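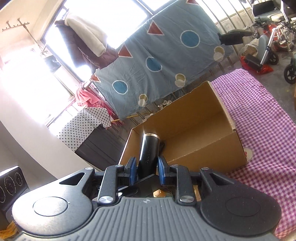
월요일 일기, 커피를 끊은 지 12일째

09/04/2018

아침에 눈 뜨자마자 든 생각이 커피였다. 열이틀이나 지났으면 좀 잊을 만도 한데 아직도 이런다. 머리 아픈 건 닷새째쯤부터 없어졌고 이제는 그냥 허전하다. 손이 심심하다고 해야 하나. 디어드리(Deirdre Doherty, 우리 팀에서 제일 시끄럽고 제일 웃긴 사람)는 보리차를 마시라는데, 보리차는 아무리 마셔도 보리차 맛이다!

출근길 버스는 또 늦었다. 171번이 두 대 연달아 오는 바람에 뒤차를 탔더니 자리가 있어서 창가에 앉았다. 벚꽃은 거의 다 졌고 길가에 꽃잎이 눌어붙어 있었다. 주말에 꽃구경 가자고 한 게 벌써 지난달 얘긴데 결국 못 갔다. 내년엔 진짜 간다. (작년 일기에도 똑같이 써 놨더라...)

회사에서는 오전 내내 스탈니스 견적서만 붙잡고 있었다. 숫자가 하나 안 맞아서 처음부터 다시 더했는데, 알고 보니 내가 칸을 하나 밀려 쓴 거였다. 킹파이 씨한테 괜히 메일까지 보내 놓고 십 분 뒤에 "죄송합니다 제 실수예요" 하고 또 보냈다. 답장은 "네^^" 한 글자. 저 웃음표가 무슨 뜻인지 점심 먹는 내내 고민했다. 순두부는 맛있었다.

오후 세 시가 고비였다. 원래 그 시간이면 탕비실에서 진하게 한 잔 타 오던 때라 몸이 알아서 일어난다. 일어난 김에 복도를 한 바퀴 돌고 물을 떠 왔다. 카페인 없이도 일은 되긴 되는데 속도가 안 난다. 시그룬이 옆에서 초콜릿을 하나 줘서 먹고 포장지를 보니 커피 맛이었다. 이건 안 친 걸로 하기로 했다. 마신 게 아니라 먹은 거니까!

퇴근하고 시장에 들러서 쑥이랑 달래를 샀다. 쑥은 한 봉지만 사려고 했는데 할머니가 덤으로 한 줌을 더 넣어 주셔서 집에 와서 펼쳐 보니 산더미였다. 다듬는 데만 한 시간 걸렸다. 손톱 밑이 까매졌는데 지금도 안 지워진다. 반은 국 끓이고 반은 데쳐서 냉동실에 넣었다. 쑥국은 된장을 좀 많이 풀어서 짰지만 밥 말아 먹으니 딱 좋았다.
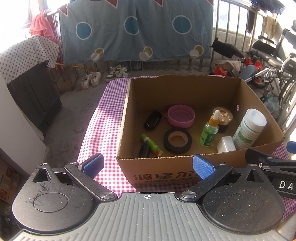
달래는 간장에 다져 넣었다. 내일 아침에 콩나물밥 해서 비벼 먹을 생각을 하니 벌써 배가 고프다. 고춧가루가 거의 떨어져서 엄마한테 전화했더니 택배로 보내 주신단다. 그냥 고춧가루 얘기만 하려고 했는데 삼십 분을 떠들었다. 이모가 무릎 때문에 수영을 시작하셨다는 것, 아빠가 텃밭에 상추를 너무 많이 심었다는 것, 옆집 개가 새끼를 낳았다는 것. 커피 끊었다고 했더니 엄마가 "네가?" 하고 한참을 웃으셨다. 지난 12월에도 끊는다고 했다가 이틀 만에 포기한 걸 기억하고 계셨다. 엄마들은 왜 그런 걸 다 기억하시는지!

설거지하고 책을 좀 읽으려고 누웠는데 8쪽 읽고 덮었다. 그래도 요즘은 눕기만 하면 잠이 온다. 커피 마실 때는 새벽 한 시까지 천장만 보던 날이 많았는데 그거 하나는 확실히 좋아졌다. 꿈도 많이 꾼다. 어제는 초등학교 운동장에서 수트리스노 씨랑 배드민턴을 쳤는데 라켓이 국자였다. 꿈에서도 졌다.

내일 할 일: 세탁소에서 코트 찾기, 전기 요금 내기, 킹파이 씨 얼굴 보고 웃음표의 의미 파악하기. 그리고 보리차 말고 다른 차 좀 사 오기. 메밀차가 구수하다던데 마트에 있으려나 모르겠다. 벌써 열한 시네, 콩나물 씻어 놓고 자야겠다.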